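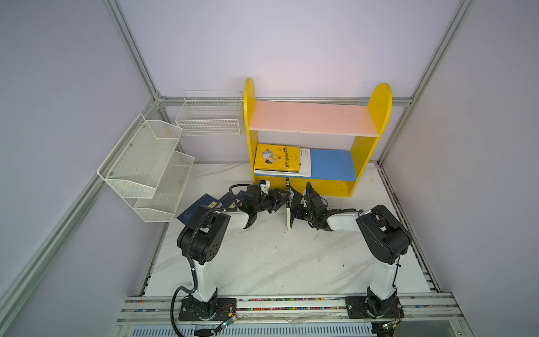 I Miss the Boring Local Paper

I spent a cold January going through old copies of the Fluncombe weekly, and I came away missing the dullest writing I've ever loved. School lunch menus! Sewer bond meetings! A letter about a hedge that ran over 11 issues (I read every one, and I'm still on the side of the hedge).

I worked there for three years, back when the print run was 2,051 and we fussed over it like it was a million. These days the town gets its news from a site run out of Lomside, and most of what it posts is a crash, a fire or somebody's mugshot. I don't blame the people writing it. They've got 13 towns to cover, and a wreck on the highway takes ten minutes to write up. A zoning hearing eats your whole night.
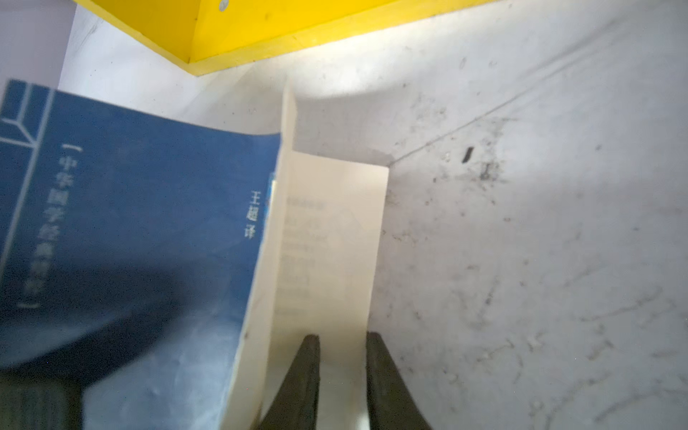
What the dull stuff was for

When I covered the council, I sat through the Caltus parking lot fight from start to finish – five meetings, bad coffee, one very long slideshow. Hardly anyone thanked me for those stories. But folks knew the vote was coming, and they showed up mad, and the plan got changed. I still think that was the best work I ever did, and there wasn't a single quote in it you'd want to read twice.
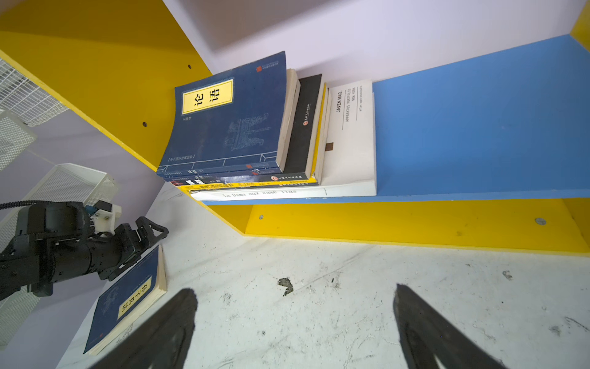 I know, I know, readers click on the crashes. I click on them too. I also eat chips over the sink, and I wouldn't want a doctor planning my meals around it. Give me one reporter with a folding chair and a free Tuesday night and I'd pay double what I pay now. When the Sqalli bakery closed, I found out by walking up to a locked door. Somebody should have written that up – how long it had been there, who bought the last loaf, all of it.

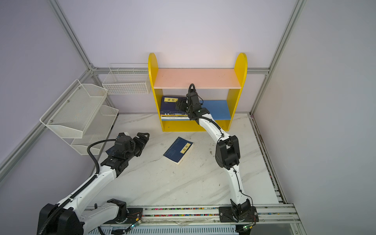

The yellow bookshelf, up against the back wall.

So on 5th February I'm going to the council meeting with a notebook. No press pass, no editor, and I'll type it up for whoever wants it. First item on the agenda is storm drains.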